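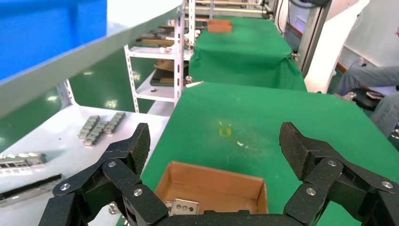

Robot teaching by demonstration is a way of preparing a robot for a task by having a person carry the task out through the robot itself, or by guiding the robot through it, while the movements are recorded. The recording is then replayed or used to train a control program. It is also called programming by demonstration, imitation learning or, on some factory floors, simply teaching. The method is used most for jobs that are easy to show and awkward to write down, such as lifting a metal part with several holes in it out of an open cardboard box. From a camera at the wrist, the two fingers of the gripper stay in view at either side of the box, and their position against the part can be read from the picture alone. A program learned from such pictures has to cope with parts of the view being covered, as the gripper's own palm block often hides a corner of what it is reaching for.

Terms

The person giving the demonstration is the operator or demonstrator. One complete run of the task is called an episode, a demonstration or, in older writing, a trial. The program produced by training is a policy. Teleoperation means control from a distance, though the operator may be standing next to the robot. The word teaching is also used for the older practice of storing fixed points with a hand-held control box, and the two meanings are sometimes confused in sales material.

Teaching by hand

In hand guiding, also known as kinaesthetic teaching, the operator takes hold of the arm and moves it. The motors are set to carry only the weight of the arm, so that it can be pushed without much effort. Joint angles are stored many times a second and can be played back at once.

Hand guiding needs little equipment and is quick to learn. Its main drawback is that the operator's own arms and body get into the camera pictures, which makes them less useful for training. It is also hard to guide two arms at the same time, and fine finger movements can hardly be shown at all.

Teaching by remote control

In remote control the operator moves a separate device and the robot follows. Common devices are:

Leader arms – small copies of the robot arm, joint for joint, which the operator holds and moves.
Hand controllers – held in the air and tracked by cameras or sensors.
Gloves – worn when the robot has a hand with several fingers.
Joysticks and three-dimensional mice – cheap, but slow for anything beyond simple reaching.

A leader arm gives the operator a fair idea of how far the robot can stretch, as both arms reach their limits together. Most leader arms do not pass back any feeling of contact. Operators learn to judge contact by eye instead, and for this reason tend to move slowly in the last part of a grasp.

Grippers and hands

Parallel grippers, with two facing fingers, are the usual choice for sheet metal parts and brackets. They have a single opening and closing movement, so one trigger is enough to control them. Hands with several fingers can hold a wider range of shapes but need many more values recorded at each moment, and small errors in a glove's reading show up as wrong finger positions. The two kinds may be used over the same bench, as when a gripper holds a punched metal bracket above a tray while a black multi-fingered hand reaches in over a box from the other side.

Setting out the workplace

Tape is often put down on tables and in trays. It may mark a starting place for a box, or show where parts are to be set down. In sorting tasks the part is normally moved a little between episodes, so that the policy does not learn one exact position. Plain cloth is a common table covering, as it cuts down reflections and makes bright metal easier to pick out. Clips hold the cloth so that it does not shift when a finger drags across it.
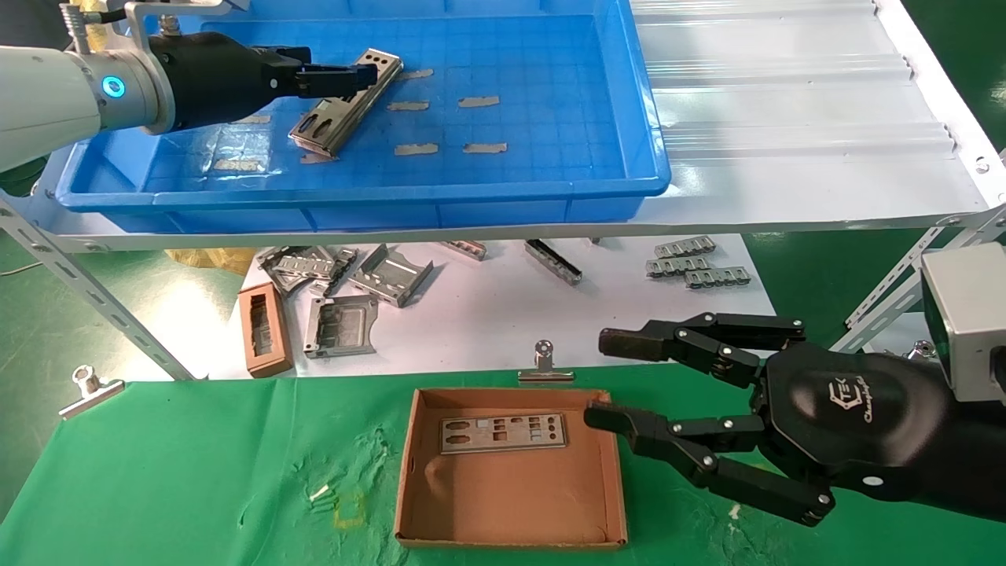

The Prallville trials

The trials at Prallville dealt with the picking of small computer case parts and metal fittings. They were led by Joonas Räsänen and used the Branine leader arm together with the Babalola recording software. A set of 900 episodes was collected from 17 operators, and 116 of these were thrown out, mostly for dropped parts or for pauses in the middle of a movement. The results were put out on 17 September 2022.

Räsänen reported that episodes from new operators were longer but not always worse for training. Parts with large holes were sometimes grasped with a finger partly through a hole, and such grasps were kept when the part was placed correctly. A second set, recorded the following February with the Jirkeck glove, held up to 200 episodes for each part.

Limits

A policy trained in this way copies the habits of its operators, including poor ones. It may also fail when the lighting, the table covering or the camera position is changed. Thin parts lying on top of one another remain difficult, and two are often lifted together.

See also

Hand guiding
Leader arm
Parallel gripper
Teleoperation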